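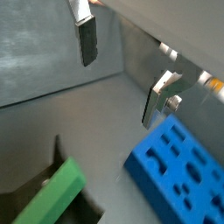

Gripper over the grey bin.

April, 6:40 a.m.

Chapter four came back from Siv Lundgren overnight with 42 queries, most of them on citation form. Eight are substantive. The main one concerns the Helcombe petition of the laundry workers, which I had credited with 488 signatures. Siv points out that my appendix gives 169. Both figures are in the sources: 488 is the number reported by the organizing body to the legislature, and 169 is what survives on the sheets held in the Awwad papers. I should have stated this in the text and will now do so, with a note on the missing sheets. The numbering on the surviving ones is discontinuous, so loss is more likely than inflation, but I can't demonstrate it.

10:15 a.m. Rewrote the paragraph. Moved the discussion of married women signing under their husbands' initials to the section on method, where it should have been from the first draft. Cut the comparison with the Flandel strike. The dates are too far apart and the labour law had changed in between.

Yung-ching Chien wrote about the interview for the history site. The questions are sensible: why laundry workers, why a petition that failed, how much of the organizing happened outside the formal suffrage societies. I have drafted answers to the first two. The third needs care — the society minutes mention the laundries only where money is involved, and it is easy to read too much into that.

2:30 p.m. Index terms. Settled on "franchise, municipal" and "franchise, provincial" as separate headings. Dirnuvar, the press, wants the running heads shortened as well. Chapter four becomes "The Helcombe Sheets".

9:00 p.m. Thirty-one queries closed. The remainder are page references and can wait for proofs, apart from the permission letter for the Awwad correspondence, still unsigned.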